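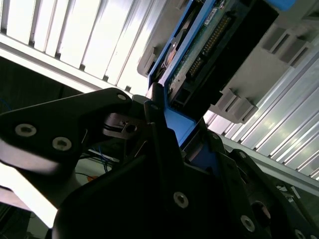 Sanow accepts hard drives from retired desktop computers at its Lusadbridge service center. Drives may be delivered in their carriers. A blue caddy holding its drive at the opening of a light gray bay is typical of the equipment covered by these questions. Loose drives are also accepted.

Must I remove the drive before delivery?
No. Complete desktop computers are accepted on the same terms. If you remove the drive yourself, shut the computer down, unplug the power cord, and disconnect both cables from the drive before releasing the carrier.
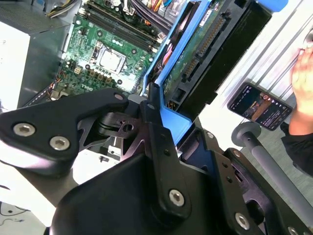
Please do not pull on the wires. Hold each cable by its connector and keep your fingers away from the pins.

Will my files be kept?
No. Files are erased under the Fluvum procedure and cannot be recovered afterward. Customers must make their own copies before delivery.

How should carriers be packed?
Place each carrier in a separate antistatic bag. A box may hold up to eight. Customers sending more than 400 drives should arrange delivery with Maricel Padilla at the Fourie Street desk.

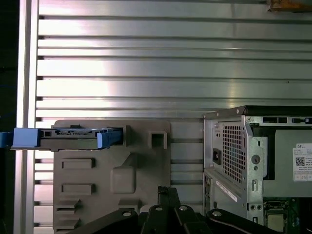 Hard drive in a blue caddy, with the gold connector pins along its front edge.

Are empty carriers returned?
Yes, on request. Mark form 254 before delivery. Unclaimed carriers are recycled after two months.

Who handles complaints?
Write to Bergþóra Hafstein, Customer Records.

Last revised 24 January 2020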